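4.2 Reading the daily counts
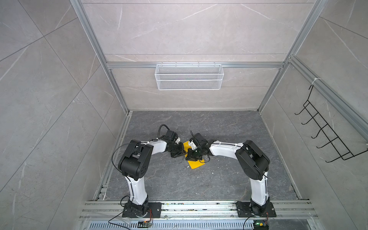

Figure 3. Two white-and-black robot arms, each on a black mounting plate.

Does a record number of new cases in the morning bulletin mean that more people were infected the day before? It means that more positive results reached the county office before the bulletin was closed, and the infections behind them may be spread over the two weeks before that.

The distinction is old, and every health department we dealt with knows it. It still drops out of the story somewhere between the spreadsheet and the evening news. We looked at the winter respiratory bulletins issued for Lovville and the neighboring district of Dobre, with the aim of checking a claim made in the first round of local reporting: that cases in Lovville took off in December while those in Dobre stayed flat. We do not think the bulletins can carry that claim.

Take the largest single jump in the Lovville series, a bulletin listing 114 new cases. Local coverage treated it as the start of a surge. When we sorted the same records by the date the sample was taken, the jump broke up into a low, uneven hump. A good share of the results had been waiting at the Comatgate laboratory, which sent its files in batches and sent none over the holiday. The day before the jump, the bulletin had shown eight cases, and that figure was reported as good news. Neither number tells us much about how fast the illness was moving.

Dobre has the opposite problem. Its flat line is a line of tests as much as a line of cases. The district had two testing sites, both of which closed at 4 p.m., and people with mild symptoms were told to stay home and not come in. A place that tests mostly the very sick will find mostly the very sick, and its count will hold steady as long as the sites are full. Gaillard, who made the first comparison of the districts, argued that the gap was too wide to be explained by testing alone. She may be right, but her adjustment assumes that the share of mild cases tested in Dobre was the same all winter, and we could find no record that supports this. Changing that one assumption within a believable range closes most of the gap. Changing it a little further turns the gap around.

We are also doubtful about the smoothing used in the Golloro dashboard, from which most readers got their numbers. A seven-day average hides the weekend dip, as intended. It does nothing about a batch that arrives late, except to spread it over a week and make it look like a trend. The dashboard notes mention the averaging but say nothing of the date on which each case was placed, and we had to work that out from the raw files.

Hospital admissions are often offered as the sounder measure. They are less tied to testing, we agree, but admission rules at the Lovville hospital were changed partway through the season, and the effect of the change was not recorded. We therefore use admissions only as a rough check on direction and give no rates from them.

What remains is modest. Illness in Lovville rose over the winter, probably starting earlier than the bulletins suggest and more slowly. For Dobre we cannot say whether it rose or fell. Section 4.3 repeats the comparison using sample dates only, with the last two weeks of each series left out because late results were still being added.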